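Jusdale Library System Drops Overdue Fines, Adds Wednesday Evening Hours

JUSDALE – The Jusdale Library System will stop charging overdue fines at both of its branches starting in September. The change covers books, audiobooks, DVDs and magazines checked out on any Jusdale card, adult or child. Old overdue fines will be cleared from accounts at the same time, and cardholders do not need to apply or visit a branch for this to happen.

According to library records, 3,506 cards are currently blocked because of unpaid overdue fines. A card is blocked when the balance reaches $15. Most of the blocked cards belong to people who live within walking distance of the Drutmont Street branch, and many have not been used in more than 2 years.

"We looked at what the fines brought in and what it cost us in staff time to collect them, and the two numbers were close," said Margit Hedlund, director of the Jusdale Library System. "Meanwhile we had families who stopped coming in. We would like to see them again."

Borrowers will still be responsible for returning what they check out. An item that is 24 days overdue will be marked lost and the replacement cost will be added to the account. If the item comes back in usable condition, the charge is removed. Charges for lost or damaged items that are already on an account will stay there, though staff can set up a payment plan at either service desk.

Loan periods are not changing. Books and audiobooks go out for three weeks, DVDs and magazines for one. Items renew automatically unless another cardholder is waiting. Reminder notices will continue to go out by email or text before the due date, and cardholders who still get notices by regular mail may keep doing so.

The library is also adding evening hours. Beginning the same month, the Drutmont Street branch and the Gandar branch will both stay open until 9 p.m. on Wednesday. The children's room at Gandar will close at 7:30 p.m. as it does now. Meeting rooms can be booked for the later hours through the front desk or by phone.

Gopinath Chowdary, who manages the Gandar branch, said evening hours were the most common request on last spring's comment cards. "People get off work at 5 or 6, they eat, and by then we were locking the doors," he said. "Parking is easier at that time of day, too."

The first late Wednesday at Gandar will include a book repair workshop led by Thirumalai Amin of the library's technical services department. Participants will learn to tip in a loose page, mend a torn sheet with tissue and paste, and tighten a hinge. Materials are provided. Participants may bring one hardcover of their own, but should leave rare or valuable books at home. Space is limited and registration is required.

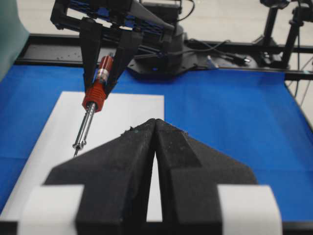

At Drutmont Street, the Namboodiri Reading Room will reopen the same week with new lamps and carpet. The local history shelves have been moved to the north wall, next to the microfilm readers. Masanobu Kobori, the local history librarian, will be on duty there until closing on Wednesday evenings to help with family and property research.

Cardholders who are unsure about the status of an account can check it online or ask at either branch. Anyone whose card has expired will need to show proof of address to renew it. Library cards are free to all Jusdale residents and to people who work or attend school in town.

Media contact: Boris Babić, Communications Office, Jusdale Library System, Drutmont Street branch, second floor.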